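Report of the Visit to the Small Animal Fair, Seltdale

Members of the Prumville Small Pets Society travelled to Seltdale in June to attend the regional fair for keepers of rabbits, guinea pigs, rats and other small animals. The Society was represented by 27 members, of whom nine brought animals for the open classes. The journey was made by coach from the library car park at Prumville, with one stop at Irgate to collect members from the eastern branch.

Arrival and admission

The coach reached the showground at 9.40 in the morning. Exhibitors were admitted through the north gate and were asked to show a health declaration for each animal. The forms had been sent out in advance, but two of our members held last year's version and had to copy their details on to the new one at the desk. The Society will in future send the current form with the coach tickets.

Animals were housed in the long hall, on tiered benches with the larger rabbit pens at floor level. The hall was well aired and kept at a steady temperature throughout the morning. Water bottles were supplied with the pens. Members who prefer bowls for their animals had been told to bring their own, and those with older rabbits were glad to have done so.

The classes

There were 126 entries in the open classes, a little more than the organisers had expected. Judging of the rats and mice began at ten o'clock and was completed before lunch. The judge explained each placing aloud, and gave particular attention to coat condition and to how calmly the animals accepted handling. Members of the Society took a second place in the class for hooded rats and a third in the class for pairs.

The guinea pigs followed. The long-haired class was strong this year, and our two entries were not placed. The judge's written remarks have been passed to the owners and mention slight matting behind the ears in one case. The rabbit classes ran late and some members had to choose between the final placings and the afternoon talks.

Talks and demonstrations

The first talk dealt with bringing a second rat into an established group. The speaker recommended short meetings on neutral ground, with no food present, and advised against moving the animals into a shared cage until they had slept side by side several times. The room held 100 people and was full. A printed sheet was available and copies have been placed in the Society's lending box.

A nail-clipping demonstration was given twice. Members who attended the second session found it the more useful, as the group was smaller and questions could be taken during the work. It was shown that a rabbit may be held securely against the body with the hindquarters supported, and that it should not be turned on its back for the purpose.

The firm Trình had taken a stand near the tea room, where it displayed travelling carriers and paper-based bedding. Several members bought bedding at the fair price. The Society does not recommend particular suppliers, but notes that the carriers on display opened from both the top and the side, an arrangement which suits nervous animals.

Facilities

Hot meals were served from noon and the queue was long for about 30 minutes. Seating in the tea room was adequate. Lavatories were available in the main building and beside the long hall, and hand-washing was required on leaving the animal area.

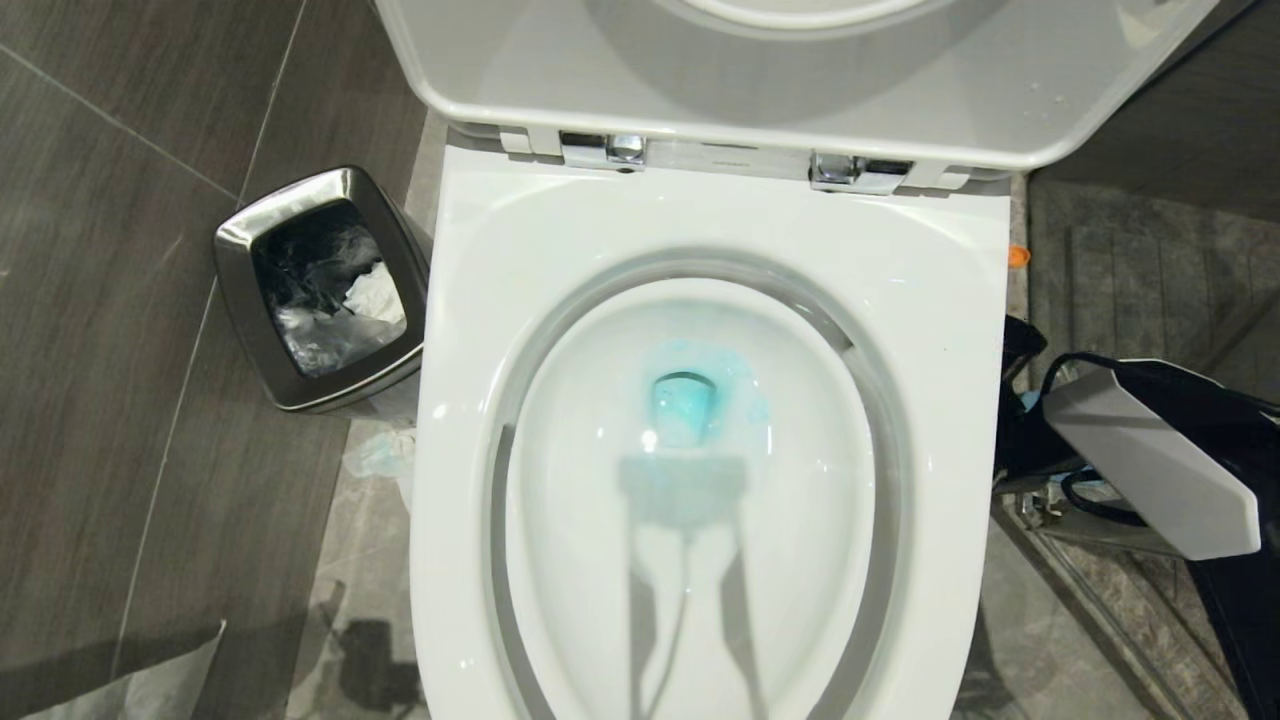

The quiet room for animals in need of rest was a new provision this year. It was placed away from the loudspeakers and its lights were kept low. Three of our exhibitors made use of it in the early afternoon, and all three have asked that the organisers be thanked.

Parking for private cars was on grass and some distance from the hall. Members with heavy carriers who intend to drive next year should apply for a place by the north gate when they return their entry forms.

Return and matters arising

The coach left Seltdale at five o'clock. The animals travelled well, and all owners have since been reminded to keep show animals apart from the rest of their stock for two weeks. One blue fleece cover was left on the coach and may be claimed from the Society's office at Prumville.

Members wishing to enter next year are asked to give their names at the autumn meeting. Coach places will be offered first to those bringing animals.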